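Ledbridge withdraws "drop-free" claim for card handling gripper after grip failures at Droltwood

Ledbridge has withdrawn the term "drop-free" from all material describing its Trarkodero gripper, following a run of grip failures at the company's test rooms in Droltwood in October. Sales of the current fingertip pads are on hold until a second round of tests is finished.

The fault came to light during trials of thin, flat goods in clear plastic cases. In a run of 125 lifts, the gripper let go of the item 7 times. No one was hurt. In every case the control software went on reporting a secure hold after the item had fallen, and the company is treating that as the more serious of the two problems.

"We said it wouldn't drop things, and it dropped things," said Deirdre Phelan, who leads product safety at Ledbridge. "I was never happy with that wording. The first tests were done on cardboard, which is forgiving. Slick plastic held on its edge is a different job, and we should have tried it before we printed the brochure." 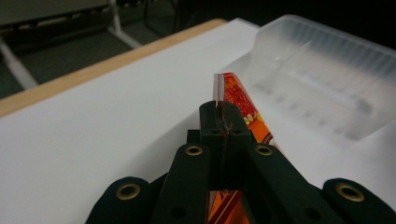
Ledbridge's early findings point to the pads and to the way grip is measured. The gripper judges its hold by how far the fingers have closed, and a thin item leaves very little difference between holding something and holding nothing. Pads also change with use. Small scuffs and light scratches of the kind visible on the pad fronts, close to the seam where the item is clamped, had been passed as cosmetic at earlier checks. The company no longer accepts that without proof. It has not shown that such marks cause slipping, and it has not ruled it out.

A software update had been put forward as a full remedy. Phelan has declined to approve it on that basis. "It reports a drop sooner. Fine. The thing is still on the floor," she said. "I'd like to see the numbers on worn pads before anyone uses the word fixed."

Lenihan, an outside test house, will repeat the trials with new and used pads. Each set will be put through 50 lifts with the same cased items, and every lift will be watched by a person as well as logged by the software. Ledbridge will publish the results whether or not they favour the product.

Until then, customers are asked to:

Stop using the gripper to carry thin cased items above people or walkways.

Check for a dropped item by eye, whatever the screen says.

Return any pads used on such items. Replacements of the same design will not be sent out.

Customers who bought the gripper on the strength of the "drop-free" claim may return it for a full refund within 30 days of receiving their notice letter.

Press enquiries: Deirdre Phelan, Ledbridge, Droltwood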